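### 3.2 Labels, names and the memory of a drink

When we first sat down with the bottlers at Greklow, we had expected to talk mostly about water. We soon found ourselves talking about paper and glue instead, and about the surprising amount of affection people feel for the label on a bottle they have bought for years. The company draws from a spring on the edge of the town and sells most of what it bottles within an hour's drive, so its customers tend to know the name long before they form any opinion of the taste.

Our interviews took place in April, in people's own homes wherever they were happy to have us, and we spoke to 33 households in all. We asked each of them to tell us which bottled drinks they remembered from the past month, and only afterwards did we bring out the bottles themselves. This order mattered a good deal to us, as an earlier study of the Gevar cordials (Dissanayake, in press) had shown how quickly a bottle on the table crowds out everything else a person might have said.

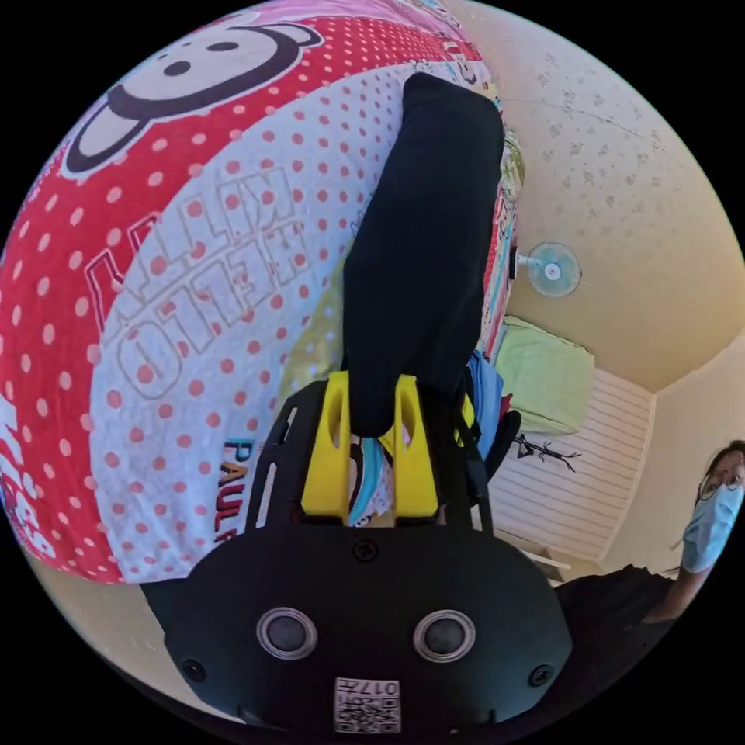

*Dissanayake, Department of Consumer Studies*

**Figure 2.** Names and a cartoon character printed on household fabric.

What people remembered was very often a colour or a shape, with the name arriving a little later, if it arrived at all. Greklow's still water was "the one with the green cap" to a good many of our households, and its sparkling water was simply "the other one". Clukitz, a fruit drink sold in the same shops, did rather better by name – we think because the word is such fun to say, and children had plainly been saying it a great deal.

We then asked about the change of label that Greklow had made the previous spring, when the drawing of the hill was made smaller and the name was moved to the top. About four households brought up the change before we did, and all of them were regular buyers. The others needed to see the old and new bottles side by side, and even then several were kind enough to say that they liked both.

It would be easy to read too much into this. Our households were all within Greklow's delivery area, and a shopper meeting the water for the first time in a distant supermarket may well look at the label quite differently. We return to that question in Section 4, where the shop visits are described, and where the price of the larger bottle also comes into the story.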